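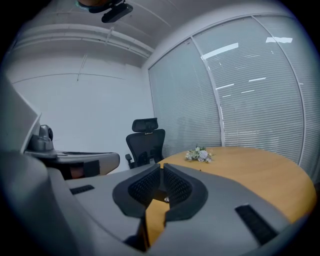 Figure 1. Hand-held grippers at the table, from the wrist camera of one of them.

Robotics 3311, Unit 6
Comparing hand-held grippers before the arm session

Read this before Friday. Bring a printed copy of the results sheet and a pencil. The lab opens at the usual time and the door is locked once the safety talk begins.

6.1 What we are comparing

The unit covers two finger sets, the Skumard and the Fiadzo. Both fit the same gripper body and both are run from the Malteck controller when they are mounted on an arm. In this unit you work by hand. The arm comes in Unit 7, and most of the trouble people have there goes back to poor notes from this one.

The Skumard fingers are stiff and have a shallow V. They hold round objects well and lose flat ones. The Fiadzo fingers give a little under load, so the contact patch grows as you squeeze. They are slower to let go. Expect a short lag between opening your hand and the object dropping, and write it down if it changes during the session.

Pads matter more than most students expect. A textured pad that has picked up dust behaves like a different pad. Wipe both sides with a dry cloth between runs and note that you did it.

6.2 The wide-angle view

The wrist camera has a very wide lens. Straight edges bend near the rim of the image and the corners go dark. Both fingers stay in view, and you also get enough of the room to work out where the gripper was pointing. The price is detail. An object across the table covers few pixels, and blinds or bright walls behind it can push the exposure down.

Check three things on the screen before you start a run:
both pads visible from base to tip
no sleeve or cable across the lens
ceiling lights not washing out the part of the table you need

If the fingers look fine but the table is too dark, turn the station a quarter turn and look again. Do not change the exposure by hand in this unit. The settings have to match across groups.

6.3 Marker cubes and head view

Each gripper is tracked by a cube with square black-and-white codes on its faces. The head camera needs a clear look at the faces, so keep your elbows out and your chin down. Tilting the wrist too far turns the codes edge-on, and the tracker then guesses. A run with a guess in the middle of a grasp is thrown out, even when the grasp itself was good.

Mind the cables on the floor. Stand so that you can reach the whole work area without shifting your feet.
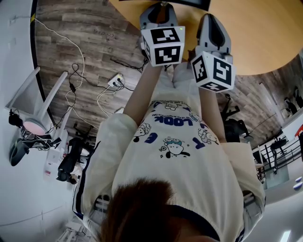

Do both grippers need to be tracked if only one of them is picking up the object?

The tracker records them as a pair, and the processing script rejects a file with one side missing. Hold the idle gripper still, with its codes facing up, until the run ends.

6.4 Running the comparison

Work in pairs. One student holds the grippers and the other runs the recorder and fills in the sheet.

Start with the Skumard set. Do 4 grasps on each object from the Gravgate test kit, then change fingers and repeat in the same order. A grasp counts if the object clears the table and stays up until your partner calls the release. Slips, double grabs and late releases go in the notes column.

A normal grasp file holds 498 images. If yours is shorter, the recorder stopped early and the grasp has to be repeated. Do not join two short files.

Compare the finger sets object by object. An overall score hides the flat objects, and those are where the two sets differ.
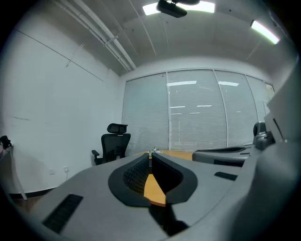

A student in last year's section wrote on the feedback form that the Fiadzo set only seemed better because everyone used it second, after they had warmed up. It is a fair objection. If you have time left, run the kit again with the order reversed and report both tables.

6.5 To hand in

One results sheet per pair, plus a half page on which finger set you would mount on the arm and for which objects. Name the files with your pair number first. Late sheets lose a point per day.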